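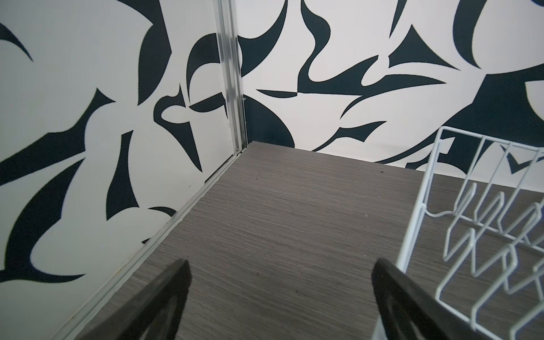
Gray wood grain, running into the corner.

I was on my back in the flower bed when the downspout let go, so I can tell you exactly what nearly 20 feet of aluminum sounds like when it lands on a propane grill. It sounds like the end of a church service, if the church fell down the stairs.

"You okay down there?" said the guy on the roof.

I said I was fine. I was lying in the hostas because I'd stepped back to get a better look at the fascia and the lawn had ended sooner than I remembered.

The guy on the roof was from Lammers. I'd picked Lammers over Veritex because Veritex wanted 944 dollars to clean and rehang the back run, and Lammers wanted 614 and said he could come Friday. My sister said you get what you pay for. My sister lives in a condo and hasn't thought about a gutter in 30 years.

He came down the ladder, slow, one hand on the rail and the other holding something against his chest. I figured it was a bird's nest. It was a shoe! A little kid's rain boot, red once, now the color of old brick, packed solid with maple seeds and black muck. One of the seeds had sprouted. There was a whole tree coming out of it, maybe as tall as my hand.

"This was your clog," he said. "Sitting right over the outlet."

I don't have kids. I've had the house for six winters, and every one of them I stood at the kitchen window watching water pour over the edge in the same spot and blamed the roof, the pitch, the squirrels, the previous owners, and once (I'm not proud of it) the cat. And the whole time there was a boot up there growing a tree.

"How does a boot get on a roof?" I said.

"Somebody throws it," he said, like I was a bit slow, and went to look at the grill.

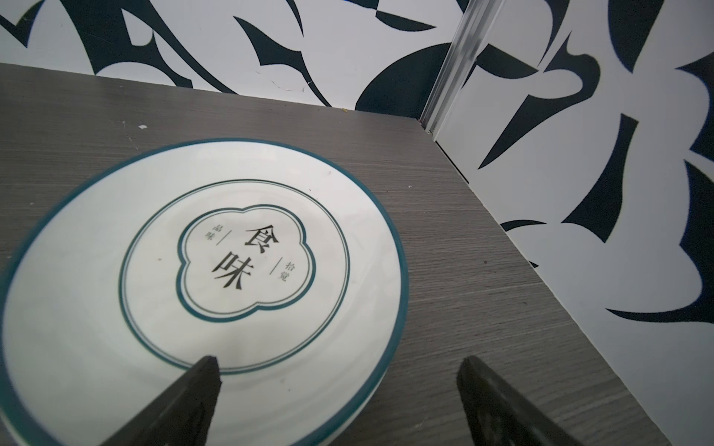

The people before me had the house through a company called Lurnard, a rental outfit, so I never met them and all I had was a forwarding address that was no good by the first Christmas. But the neighbor across the alley has been here forever, and she knows everything, so I made tuna sandwiches and invited her over. I used the good plate, the white one with the teal rings and the flower thing in the middle, and put the boot on newspaper next to the sink where she could see it. She looked at it for a long time before she touched her sandwich.

"Oh, that's from the duck," she said.

There had been a duck, it seems. It belonged to the little girl who lived here, and it was called Mimine, and it got up on the porch roof one evening in a thunderstorm and wouldn't come down. The father tried a rake. The mother tried bread. The girl stood in the yard in her nightgown, soaked through, yelling, and finally she took off a boot and threw it as hard as she could.

"Did she hit it?"

"Missed by a mile. Went clean over the top."

"And the duck?"

"Walked down the trellis about ten minutes later. Went in the house." She picked up the sandwich. "Kid hopped around on one foot till somebody carried her in. They hunted for that boot all week."

Lammers charged me extra for the new downspout but knocked something off for the grill, and the back run drains fine now. It rained hard last night, and I got up and stood at the window out of habit. Water went down the pipe and out along the splash block and into the hostas, what's left of them.

I moved the boot out to the porch rail. The maple has put on two more leaves, so in spring I'm going to have to decide where it goes - someplace well away from the house.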